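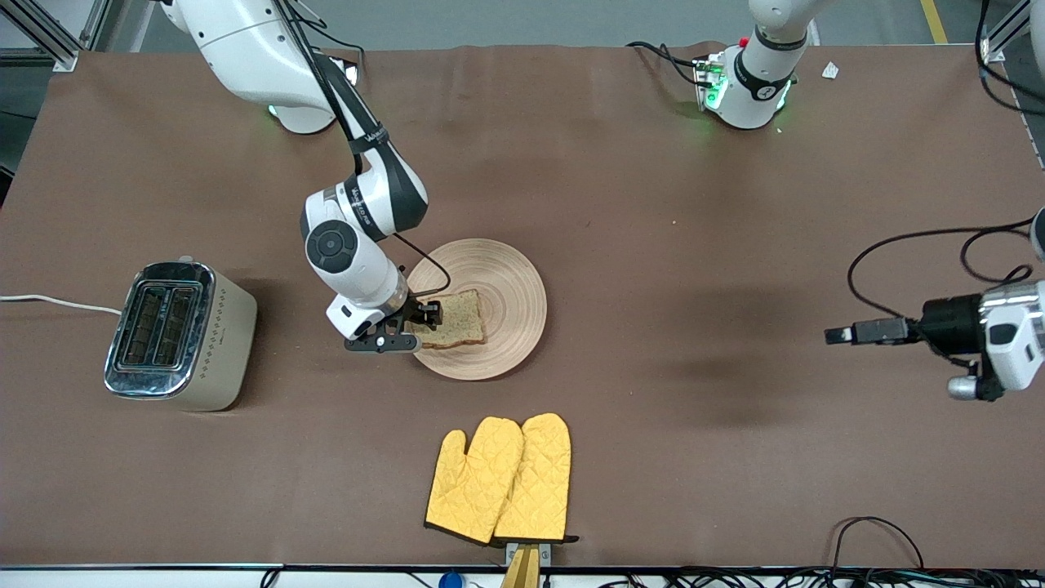 Harkine student project, notes for the April talk
Speakers: Olaia Barrios (task and data), Leobardo Alvarado (control)

Slide 1. Title. Say who we are, then move on.

Slide 2. The task. Two arms, one table, a two-slot toaster, bread, a round wooden plate. The right gripper has two fingers. Bread is harder than the blocks we used last term — it bends, it sheds crumbs and no two slices match.

Slide 3. Frames. Left and right are the robot's own. From the front of the table the right arm is on your left. Say this slowly, people got lost in the rehearsal.

Slide 4. Data. 84 demonstrations, of which 16 were thrown out for bad timestamps. Training ran to 1,000 steps for the first model. Don't quote a success rate here, it comes on slide 7.

Slide 5. Grasp. Close on the crust, limit the force, lift before turning. Leobardo takes over. Mention that the slot angle is set by hand in the config file and was wrong for the first fortnight.

Slide 6. Cables. Slack at the wrist must allow the full turn. Skip if short of time.

Slide 7. Results table. Read the bottom row only. Questions on the Marín gripper settings go to Olaia.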